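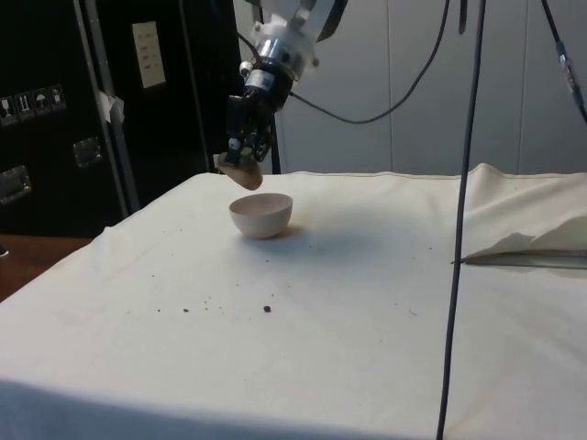 Gripper over the small white bowl, Draltis open day

Draltis open day: who else went?

ivana_e
Posted 7 Nov 2018
I drove up for the Draltis open day and figured I'd write it up before I forget. They had the pick-and-hold demo going on a table with a white cloth, and that's the one in the photo. The piece in the fingers is flat, rounded and light brown. I was standing too far back to tell if it was wood or bread and I didn't get a chance to ask.

The demo was run by Stelios Antoniadis. He took questions the whole time, which I liked. Entry was free but you had to register. The woman at the desk told me they had 1,147 sign-ups over the whole event. Parking was bad.

Ask me anything, I took notes.

kourk_eff
I was there in the morning. It was bread when I saw it. Stelios said they use food items because no two are the same shape. I can't swear it was still bread by the time you got there.

benchtop_themis
There are crumbs on the cloth in the photo, so bread wouldn't surprise me. Doesn't prove it for that piece, though.

What's the hand? I can see it's black with several fingers but I can't make out a name.

ivana_e
I didn't write it down, sorry. There's a label on the side of the wrist but I couldn't read it from where the rope was.

lowcell
I'll be the grump. I went to one of these last year and it was the same thing, one arm, one table, one object at a time. We run Greltov suction units at work and they move 700 pieces an hour. I don't see who is buying a hand with fingers for this.

kourk_eff
Suction on a crusty roll? We tried cups on baked goods at my last job. The surface is porous and it sheds, and you spend half the shift cleaning filters. I'd take something slower that doesn't drop product.

lowcell
You can get foam cups with high flow. Feketti sells them. We have had no trouble.

kourk_eff
On what product?

lowcell
Mostly boxed. Some bagged.

kourk_eff
Then it's a different job.

benchtop_themis
My issue is the cabling. Look at the thin one coming off the wrist, it just sags out to the right and goes up. There's another one hanging straight down in front of the table. Put that arm through 1,000 cycles with a big wrist rotation and I'd expect the slack one to snag. At minimum I'd want it clipped along the arm.

isla_w
It's a demo table, Themis. Ours looked worse than that for a year. We only dressed the cables when we moved the cell to the floor.

benchtop_themis
Fair, but people bring their managers to these things.

isla_w
Did they say anything about grip force? That's what I'd have driven up for. We have a Lüthi two-finger gripper and it's fine on hard parts and useless on anything soft.

ivana_e
Somebody did ask that. Stelios said they set the force per product and he didn't want to give numbers with people filming. He said to email him and he'd send the data sheet. I have his card, so I can message you the address.

isla_w
Yes please.

lowcell
No numbers at an open day. OK.

ivana_e
He gave some. He said setup for a new product takes them 9 minutes with one person. I didn't see them do a changeover, so that's just what he told us.

kourk_eff
They did one in the morning. I didn't time it, but I got a coffee and it was running again when I came back. The line for coffee was long.

isla_w
Are they doing another one in the spring?

ivana_e
The desk said probably, no date yet. I'm on the mailing list and will post it here if something comes through.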